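Rowbotham Hall Fills Upper and Ground Floors With Furnished Displays

By Ryan Dunmore
November 2020

FLOTSTEAD - The furniture hall on Rowbotham Street has finished the first stage of its refit, and the ground floor is open again to trade buyers and the public. The operator, Rimer, has replaced the old arrangement of stacked stock with pieces set out for use, each dressed with small items of the sort a customer would keep on it at home.

The work took 3 weeks. Stock was moved by type, starting with bedroom pieces, then seating, then storage. Rimer said the ground floor now carries 1191 listed items, counting accessories, and that every one has been entered in a new stock register with its position in the hall.

Bedroom furniture has the most changes. Dressing tables used to stand with their mirrors removed and wrapped, which cut down on breakage but left buyers unable to judge height or reflection. They are now shown assembled. One white table in an ornate style has a curved top, a small drawer with a round knob on the left, and an oval mirror fixed to the tabletop. The mirror frame is carved with roses and scrollwork and picked out in gold along the curls. A red-handled makeup brush and a ribbed white vase of artificial flowers complete the setting.

Kisilska, the firm that drew up the layout, set a rule that accessories must not cover a joint, a hinge or the front edge of a tabletop. Buyers asked for this during a trial in January, when several complained that cloths and trays had to be lifted before the finish could be checked. The firm also asked for display items to be kept low in front of mirrors. 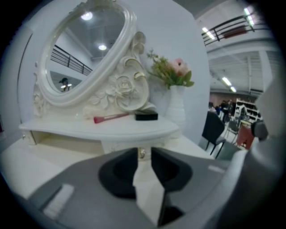 Layout and lighting

The hall keeps its mezzanine with the black metal railing, and the exposed ceiling beams have been left as they were. Tube lights run along the ceiling. Kisilska looked at warmer lamps for the bedroom section and decided against them, on the grounds that white and cream finishes are hard to tell apart under yellow light. Paint samples are kept at the service desk for customers who want to compare a finish with one they already own.

Seating and shelving share the main floor with the bedroom pieces. Rimer said the mix is deliberate and that most visitors come for one item and need to see it next to others. Drawers may be opened. Mirrors may be tilted only where a tag says so, and fixed mirrors should not be pushed from behind.

Delivery within Flotstead is made on 2 days a week. Dressing tables with fixed mirrors travel upright, with the mirror left in place and the drawers taped shut. Any chip or crack in carved work has to be reported within 4 days of delivery, with the item number from the invoice. Repairs to gilding are done off site and are charged separately after the first year.

The second stage covers the loading bay and the packing area. No closing dates have been set.

Comments

marlow_t
Does the stock register cover the older secondhand pieces? I was told in the summer they were going to a separate sale and never heard more.

Pat in Flotstead
Went in for a chest of drawers. Much easier to get between things than before. Prices on the bedroom side are up a bit.

gessoandglue
Four days is short for carved frames. Hairline cracks in that type of molding can take a couple of weeks to show once the piece is in a heated room. Check the underside of the scrolls first.

marlow_t
Good tip, thanks. Ours went at the top, near the join.

D. Keel
Is the side entrance open yet?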